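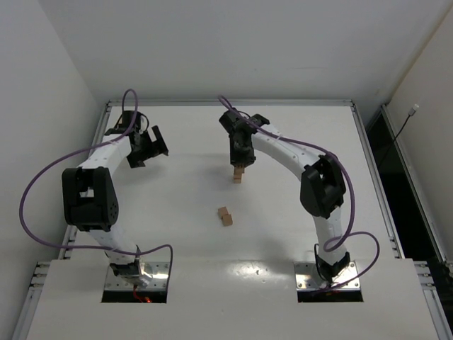

Block stacking cell, both arms over the table.

Chore Readiness Study, progress report to Rillia
Prepared by Tuấn Lò, 9/13/24

Short version first, I know you have a stack of these to read. Stacking is going OK. Clearing up is not. The shop-floor side is further along than the household side, and I don't think the gap closes before the grant period ends. Details below, budget at the bottom.

What we said we'd do: find out whether a two-arm bench cell can take on small tidy-up chores at the level a shop or a family would put up with. Sorting loose parts, stacking, putting things back in a box, leaving the surface clear. Blocks are the stand-in for now. Cheap, all one material, and if you drop one nothing breaks. Namance (the shop partner) wanted kitting trays from day one, we talked them into blocks first.

Where we are:

Stacking runs logged so far: 752. Of those, 209 needed a person to step in at some point. Worst cause by far is the release. Arm sets the block down fine, opens, and a finger drags the top block as it backs off. Next worst is the handoff of turns between arms, where one waits for the other and the other is also waiting. Ivo patched the second problem last week and it hasn't come back yet. I would not call it fixed.

The drag is more of a nuisance. We tried opening wider before lifting. Helps on short stacks, hurts when there is a neighbor block close by. Currently testing a slower straight-up exit, results in the next report.
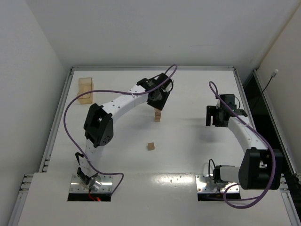 Left gripper over the short stack, single cube still out on the table, amber box at back left.

Box tasks: started, behind schedule. Getting blocks in is a question of aim and we can mostly do it. Getting them out again is the hard half, the walls get in the way of the fingers. Namance says most of their bins are deeper than our box so this matters to them more than the stacking does. We've moved it up the list.

Time per run. Still slow. A person clears the same table before the arm has finished its first reach. For a shop that can leave a cell running after hours this may be fine, and their floor lead said as much on the call. For a home I don't see it. People who sat in on our household sessions got bored and started reaching in to help, wich is a result of its own I guess.

Household side in general. We ran 170 of the logged runs with block positions chosen by visitors who had not seen the setup before. They put blocks touching, on the diagonal, up against the rail, half on top of each other. Exactly what a kid would leave. Intervention rate went up a lot on those, I'll send the breakdown seperately once Ivo has cleaned the log. Some entries are double tagged.

Close-in view. The overhead view is good for planning and poor for the last bit of the reach, so we lean on the wrist views for that. Lighting is the main headache.

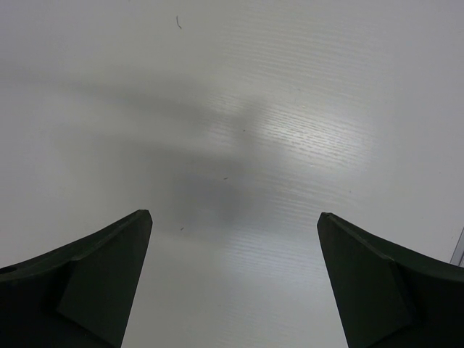
Glare off the tabletop is what trips up the block finder most. Bright patch moves as the wrist moves, and the soft shadows do too. Tried retraining with more glare in the set, some improvement. Lưu is sending us a matte mat to try on top. If it works it's the cheapest fix in the whole project. Small dirt on the table also gets picked up as an edge now and then, so wiping down before each session is in the checklist now. Yes, a person does the wiping. A chore machine that needs its table cleaned for it, noted.

Lettered blocks. Added these so we could ask for a given block by name, closer to "put the mugs on the left shelf" than "pick up anything". Reading the letter works when the arm holds still. While moving, much less so.
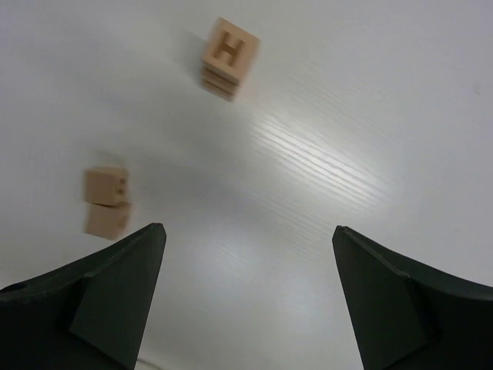
Plan is a short pause before each read. Costs time we don't really have, but a wrong block in the stack costs more. We also want the arm to check the side faces and not just the top, that needs a second look from a different angle and nobody has started on it.

Answer to your question from the last call (can machines do these chores yet). Shop floor, narrow version: getting there. Same parts, same surface, fixed lights, a person nearby. Home: no. I'd rather tell you now than in the final report.

Risks
- Release drag not solved, blocks the taller stacks
- Box removal may need different fingers, lead time unknown
- Ivo is half on another project from now on

Next steps
Finish slow exit tests. Mat trial. Box removal with the fingers we have, then decide on new ones. First Namance kitting tray before the end of September if the tray gets here.

Budget: on track except parts, a bit over. We are asking to move 3 days of the travel money into parts. No other changes. Need a yes or no from Rillia before we order, email is fine.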